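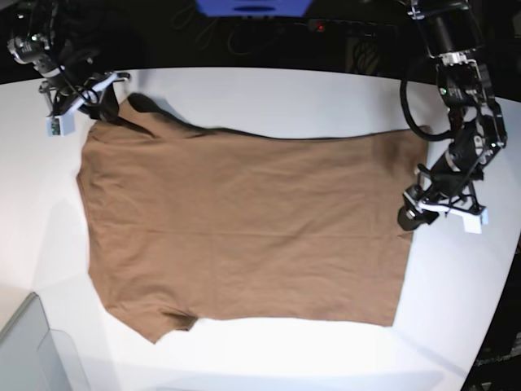

The Great T-Shirt Reckoning

I own too many T-shirts, and for most of my adult life I folded every one of them badly. I'd hold the thing against my chest, pin it with my chin, flap the sleeves in behind and hope. Then it went on the pile, and by Wednesday the pile had slumped over like a tired dog. My mother folded this way. Her mother did too, I'm pretty sure, only with more starch.

What changed was a move. Last October I left a place with an absurd walk-in closet and rented the top floor of a narrow house in Vindley, where the bedroom has one dresser, built into the wall, with drawers so shallow I thought at first they were decorative. My shirts wouldn't go in. I mean they'd go in, but then the drawer wouldn't close, and for three weeks I had a bedroom with its tongues hanging out.

So I asked around, and a friend of a friend sent me to Ozan Erdem. Ozan spent 11 years on the floor at Jinholm, the department store, most of it in menswear, and before that he worked weekends at his uncle's dry cleaning shop on Eren Street. He now teaches a Saturday class above a fabric store. The class is called Folding, and it costs less than lunch. I signed up expecting tips. I came home with opinions!

The first opinion is about tables. Ozan will not let you fold on a bed. He isn't mean about it, he just walks over and moves your shirt. A bed gives, he says, and whatever gives will put a wrinkle in your work. You want something hard and flat at hip height, big enough that a shirt can lie on it fully open with the sleeves out and nothing hanging off. My kitchen counter was too deep in toaster. I ended up buying a white table from Skarnivwood, the secondhand furniture place out by the rail yard, and hauling it up two flights with my sister and a lot of language. It's too big for the room. I love it.

White is good, by the way. I hadn't thought about this at all, but on a pale surface a tan or brown tee shows you its whole outline, every dip in the side seam, every spot where the sleeve has tucked itself under at the armpit (that little notch there loves to hide a bit of bunched cloth). My old dining table was dark walnut and half my shirts were navy. I may as well have been folding in a cave.

The second opinion, and the one I bore people with at parties, is that the folding is the easy part. Most of a good fold happens before you fold anything. Ozan calls it the lay. You put the shirt down sideways in front of you, collar to the left, hem to the right if you're right-handed, and then you leave it alone for a second and look at it. Is the collar rolled over on itself? It usually is. Knit collars come out of the dryer curled like a potato chip, and if you fold over the curl, the curl is what you'll be wearing on Thursday. Take the cloth right at the collar, lift a little pinch of it, and set it back down where it should be. Then do the sleeves. Then run the side of your hand from the middle out toward the edges, lightly, as if you were brushing crumbs off a tablecloth you were fond of.

I was a terrible student at this stage. I wanted to press. I'd lean on a wrinkle with my whole forearm and it would hop an inch to the left and sit there looking at me. Soft, shallow wrinkles in a cotton tee don't need flattening, as Ozan told me several times; they're just what jersey looks like when it's lying down. The ones to worry about are the sharp ones, especially a crease across the middle left over from a previous bad fold. For those he keeps a spray bottle of plain water. Two squirts, a smooth, and a minute's wait while you start on the next shirt.

Now the fold itself, which I'll give you as it was given to me. With the shirt front side down, bring the near side in toward the middle, sleeve and all, in a straight line from the shoulder to the hem. Turn the sleeve back on itself so it doesn't stick out past the new edge. Do the far side the same way. You've now got a long strip with a collar at one end. Fold the hem up to just short of the collar (just short, that's the secret to the whole thing, because if they meet exactly you get a fat lump at the neck), and then fold again in halves or thirds depending on your drawers. Mine are thirds. Stand the little packet on its edge, and if it stays up, you did it right. If it sighs and falls over, something underneath is crooked, and you open it up and start again from the lay.

I timed myself for a while, which was silly. At my worst I was taking a good two minutes a shirt. Ozan can do one while finishing a sentence, and he's a man with long sentences. He told me he once kept count through a holiday season at Jinholm and got to 3459 T-shirts, all refolded after customers had pulled them apart looking for a medium. "The medium is always at the bottom," he said. "So fold the medium best." I wrote that down and I still don't know if it's wisdom or retail.

There are arguments in this world, I should warn you. One woman in my class is a roller, and proud of it, and brought a whole suitcase to make her case. Rolling is fine for a suitcase! In a drawer, though, a rolled shirt wanders, and you come away with that ripple up the front. There's also the flip-and-pinch fold that everybody's cousin can do, where you grab two points and cross your hands and the shirt more or less falls into shape. It's a terrific trick. I can do it one time in four, and the sleeve on the underside is never where I'd want it.

I did give away a lot of shirts along the way. Once you've laid something out flat under a decent lamp you can't pretend about the stain. Two bags went off to the charity shop, and the rags that weren't fit for anyone went under the sink, where they've been very useful on the bike.

What's left fits. The drawers close, all of them, and I can see every shirt from above like files in a cabinet, tan next to brown next to the gray one with the paint on it that I'm keeping, thank you. Sunday nights I put the radio on, tip the basket out at one end of the big white table, and work my way down to the other. Ozan is starting a class on fitted sheets in the fall, and my sister and I have already put our names down.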